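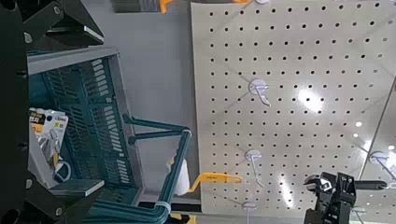 How to Catalog a Box of Old Baseball Scorecards

Few things make me happier than a box of old scorecards. Somebody sat in the stands with a stub of pencil and wrote down every out of a game that almost everyone else has forgotten, and now you get to read it! If you've inherited a pile, or bought one at an auction (my first came in a lot of 107 from the Melnychuk estate sale, and I grinned all the way home), the next job is to turn the pile into a collection you can find your way around in.

What you need

A clear table, clean dry hands, a soft pencil, a spreadsheet, a pack of archival polyester sleeves and some acid-free folders. Skip the gloves. Thin paper tears more easily when you can't feel what you're doing.

Step 1: Leave the order alone

Before you sort anything, go through the whole box and write down what sits next to what. Collectors often kept a season together, or tucked a ticket stub into the card it belonged to. Once you've shuffled them, that's gone for good. I work from front to back and pencil a running number on a slip of acid-free paper laid with each card. Never write on the card itself.

Step 2: Give every card a number

Keep it simple. Mine are a two-letter code for the home team and then four digits, so the first Grostville card is GR-0001. Four digits sounds greedy when you own a shoebox full, but collections grow! Santosh Garg started with three, sailed past 1,000 and had to renumber the lot.
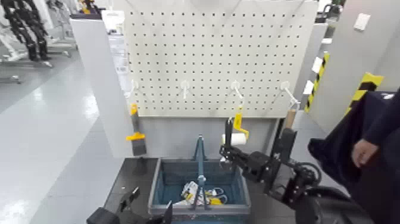
Pegboard with four hooks, blue crate below

Step 3: Fill in the spreadsheet

One row per card. These are the columns I use:

Number
Home team and visiting team
Date of game, and how you know it
Ballpark
Scored or unscored
Final score as written
Pages, counting covers
Condition notes
Anything tucked inside
Where you got it and what you paid

The "how you know it" column is my favorite. Plenty of scorecards were printed for a whole homestand or even a season, with no date anywhere on them. If the card has been scored, though, you have a lineup and a line score, and that is usually enough to hunt the game down in newspaper archives. Start with the pitchers. A regular shortstop might play every day in February exhibition games and right through the summer, but a starter takes the mound every few days, and that narrows things down fast.
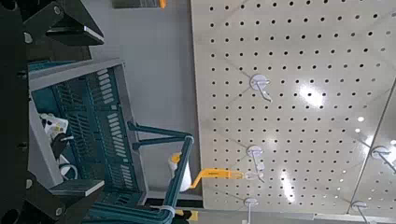 Write your evidence down even when it feels obvious. "Dated from box score, Trorislow paper" will mean a lot to you in five years. If you can't pin down the day, enter the year with a question mark and move on. I have a Skaradmont card that sat at "1938?" for ages until Renu Pant matched it to a game that went 14 innings – the scorer had run out of columns and carried on in the margin.

Step 4: Describe condition in plain words

Grades like "very good" mean different things to different people. Say what you see: "rusty staple, one-inch tear at bottom of front cover, center page loose." A scored card is a used card, and I love them for it, so pencil marks go in the notes as content and never as damage. Leave old tape where it is. Pulling it lifts the paper.

Step 5: Sleeve and store

Slide each card in spine first, so the open edges don't catch. Stand the sleeves upright in folders and pack the box snugly enough that nothing slumps. Keep it in a closet inside the house, away from the attic and the basement.
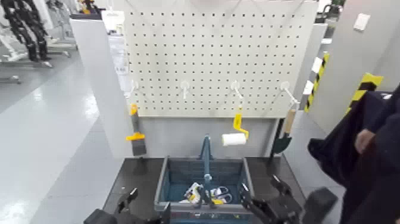
Step 6: Scan the good stuff

You don't have to scan everything at once. Do the scored pages first, at 300 dpi in color, and name each file with the card number plus the page: GR-0001-p04. Color matters even for black print, because faded pencil often shows up better against the yellow of the paper. Save a second copy somewhere other than your own computer.

Kanchan Shukla has passed 3,000 scans this way, doing a few cards each evening with a ballgame on the radio. Start with whichever card has the messiest pencil work and see who was pitching.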